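Gartentagebuch, Parzelle Flandeck
25. Juli 2024

Wieder kein Regen, und die Tonne ist seit gestern leer. 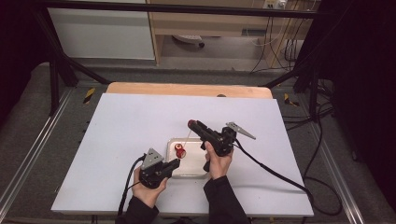
Vormittags: der Wasserzähler

Abgelesen, bevor es zu heiß wurde. 3.609 Liter seit Saisonbeginn. Im Rundbrief der Anlage steht, mit Mulch brauche man deutlich weniger. Weniger als was, steht da nicht. Ich mulche seit dem Frühjahr das ganze Bohnenbeet und die halbe Reihe Zucchini, und der Unterschied zwischen den beiden Zucchinihälften ist mit bloßem Auge nicht zu erkennen. Die gemulchte Hälfte hat dafür mehr Schnecken. Vielleicht liegt es am Rasenschnitt, der war zu dick aufgetragen und klebte nach zwei Tagen wie Filz. Nächstes Mal dünner, und vorher antrocknen lassen.

Mit dem Finger in den Boden gebohrt: unter dem Mulch feucht ab dem ersten Fingerglied, daneben ab dem zweiten. Gut, das ist immerhin etwas. Ob es die Arbeit wert ist, weiß ich noch nicht.

Mittags: Desmond und sein Granulat

Desmond Fitzsimmons kam an den Zaun und schwärmte von Lisico. Das ist ein Pulver, das man einharkt und das angeblich Wasser speichert und wieder abgibt, wenn die Pflanze es braucht. Woher das Pulver weiß, was die Pflanze braucht, konnte er mir nicht sagen. 36 Euro der Sack, reicht für 25 Quadratmeter. Für das Geld kriege ich eine zweite gebrauchte Regentonne, und bei der kann ich wenigstens hineinschauen.

Er hat mir eine Handvoll dagelassen. Ich habe sie bei den beiden hinteren Tomaten eingearbeitet, die zwei vorderen bleiben ohne. Gegossen wird bei allen vieren gleich, eine Kanne jeden zweiten Abend. Desmond fand das kleinlich. Seine eigenen Tomaten hat er alle behandelt, und jetzt erklärt er mir, wie viel besser sie stehen als ohne. Ohne was denn, wenn keine ohne dasteht?

Abends: die Rinne

Leilani Greenberg will, dass wir uns alle an einer Sickermulde am unteren Weg beteiligen, damit der Starkregen nicht mehr samt unserer Erde in den Bach läuft. Die Idee leuchtet mir ein, der Plan weniger. Die Mulde soll genau dort hin, wo im Oktober das Wasser ohnehin tagelang stand. Wenn es da schon nicht versickert, warum dann in einem tieferen Loch? Ich habe sie gefragt, ob jemand einmal einen Eimer Wasser in ein Probeloch gekippt und auf die Uhr gesehen hat. Hat niemand. Sie war etwas verschnupft – mache ich es eben selbst, am Samstag früh. Spaten und Zollstock reichen dafür.

Danach noch etwa 100 Liter aus dem Hahn verteilt, vor allem an Bohnen und Johannisbeeren. Der Salat ist geschossen, den gieße ich nicht mehr. Die Dichtung am Schlauch tropft schon wieder, neue besorgen, diesmal die aus Gummi.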